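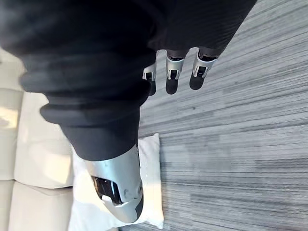

Black fabric gathered in thick folds just above a silver foot.

Rib Knits and Why They Go Baggy
Skye Chisholm, textiles project report

I picked this topic in March after my favorite sweater gave up on me. The cuffs used to hug my wrists and now they flap around like bell sleeves (I wore it anyway, all semester). So I wanted to find out how much a rib knit stretches out with use, and whether washing brings any of it back.

Morven Forsyth and I knitted our own samples, which took way longer than we planned! We used two yarns, a plain wool and a cotton. Every swatch was knit two, purl two, 81 stitches across plus an edge stitch, and I had to rip out the first cotton one because I lost track of my purls while watching a movie.
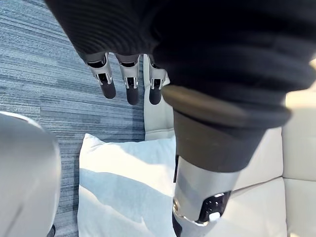

Ribbing works because the knit columns pop forward and the purl columns sink back, so the fabric folds up on itself like a tiny accordion. Pull it sideways and it opens, let go and it closes again, at least while the yarn still has some spring. Length is a separate problem, and one I hadn't thought about much. If a sleeve is too long, the extra has to go somewhere, and you get bunching like in the dark ribbed sleeve here, with folds gathering where it narrows. I decided to test only the sideways stretch, or I'd still be knitting.

For the test we clipped each swatch to a board, pulled it out to the same mark and let it go, 1,000 times. Yes, by hand. Ruaridh Baxter took turns with us and kept the tally on paper. We measured the width before, after, and once more after a cool wash and flat drying.

The wool crept a little wider but pulled most of the way back in the wash – I was really happy about that. The cotton was a mess. It was already sagging at pull 198, when we stopped for a snack, and the wash hardly helped.

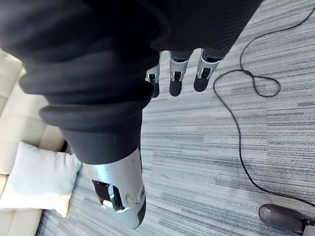 Charcoal ribbed fabric in rounded folds, with a wide cuff at the bottom.

If I did this again I'd make more swatches, because one of each yarn isn't much to go on. I'd also try a cotton with elastic in it. Morven wants to compare one-by-one ribbing too, and she can knit those.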